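Review: Ravdale Suture Bench, recorded-procedure package with wrist cameras

Reviewed by Mairéad Buckley

Ravdale sells the Suture Bench as a software and camera package for labs that already own a two-arm surgical research robot. It adds a pair of small wrist cameras to the usual fixed view, logs joint positions against video, and exports everything in one time base. I tested version 4 over most of April, running it on our older arms at Onham. The comparison product was Lockwood Trace, which we have used for two years.

Installation

The package ships as two camera clips, a sync box and a license key. Mounting the clips took one afternoon. The cable guides are tight, and the second arm lost a few degrees of wrist roll until I rerouted the cable on the outside of the shaft. The manual shows only the inside route. The sync box needs its own power supply and will not run from the workstation.

Calibration is a guided routine with a printed target. The first pass gave a poor result on one camera and no explanation. Log entry 874 in the Rakville support archive covers the same fault: the target must be matte, and ours was laminated. With a plain paper target the routine finished cleanly on the next attempt.

Image quality

The fixed view is what most buyers will use for annotation, and it holds up. Fine texture survives the compression. Braid on the suture stays readable, as does the crosshatch on an open jaw. Exposure is locked by default, and I left it that way. The wrist cameras are a different matter. They see contact points that the fixed camera loses behind an instrument, but their exposure control is slow and reflective metal pushes it too far. 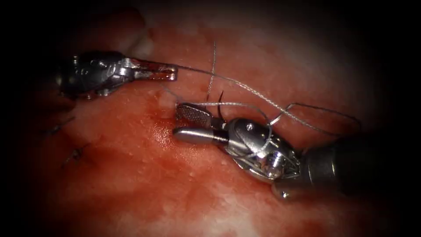
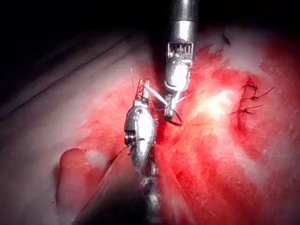
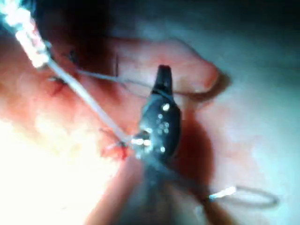

Two-instrument suturing, fixed view first, then two wrist-camera views.

For thread tracking I would label on the fixed view and use the wrist views to settle disputes. Ravdale's labeling tool supports this well. Scrubbing one stream moves the other two, and a point placed in one view is drawn as a search line in the others. The search line was close enough to be useful on jaws and knots. On loose thread it was often wrong, and I turned it off.

There is no automatic glare mask. Lockwood Trace has one and it works well enough to save time. In Ravdale the affected area has to be painted by hand, and the mask does not carry forward between frames. This is the largest single gap in the product.

Logging and sync

Joint data and video stayed aligned in every session I checked. I tested this by tapping the two instruments together at the start and end of a recording and comparing the contact in each stream. Dropped frames are flagged in the export, with the index of the frame before and after. Trace drops them silently.

Files are large. One of our longer sessions came to 89 GB before compression. Export to the open format is slow, and the progress bar resets at each stream, so the remaining time is hard to judge. The batch exporter failed once with error 507. Restarting the service cleared it, and the finished files were intact.

Labeling tool

Gesture labels are stored as start and end times with a free-text class. Nested labels are allowed, so a thread wrap can sit inside a knot. Keyboard shortcuts can be changed, but the settings are saved per machine, and a shared workstation ends up with whatever the last person chose. Undo reaches back to the last save only.

Two people can label the same session and merge afterward. The merge view lists conflicts by time and by class. I would like a filter for short conflicts, as most of ours came from small differences in where a grasp was judged to begin.

Support

Email replies came the next working day. The answers were specific, and one included a corrected configuration file. The printed manual is a version behind, so use the online copy.

Verdict

Good sync, good fixed-view video, and a sound labeling tool. The wrist cameras are worth having for occluded grasps, with the exposure problem noted. Labs that depend on wrist video as the main input should wait for a firmware update or ask for a trial unit. Labs already on Trace will lose the glare mask and gain honest frame accounting. We have kept Ravdale on one robot and left Trace on the other.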